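By October the planner had a name, Mallet, and a temper. Paavo Karppinen had written most of it in the long evenings at Vevus, with a thermos beside him and the window open a crack. He spoke of it the way his grandmother used to speak of her goat – fondly, and with a hand near the gate.

"It won't choose," he told Hanna Pawlak, who had come down with her coat still on. "It sees the bottle perfectly well. It scores 300 grasps, throws out 230 of them, and then it sits there thinking about the rest."

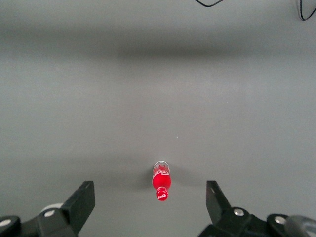
## The tie

Hanna pulled a stool over and read the log from the top, which took her a good while, because she was the sort of person who read everything, even the lines that only said hello. Near line 2,342 she stopped and put her finger on the screen.

"They're all the same," she said. "Look, Paavo, 21 of them with the very same score. The poor thing is being polite!"

He laughed until he had to take off his glasses, and then he wrote a small rule for breaking ties, and a smaller one for giving up and trying something else on the table. Hanna finally took off her coat and asked whether there was any coffee left in that thermos. There was, a little, and they shared it out of the lid while Mallet went back to work.
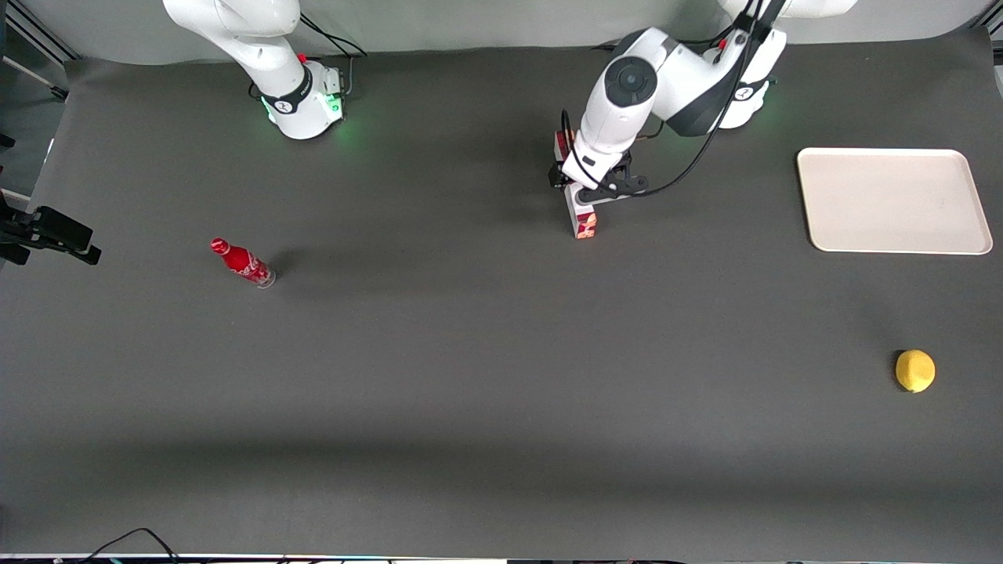

*The left arm with the carton, the bottle on its side and the tray still empty.*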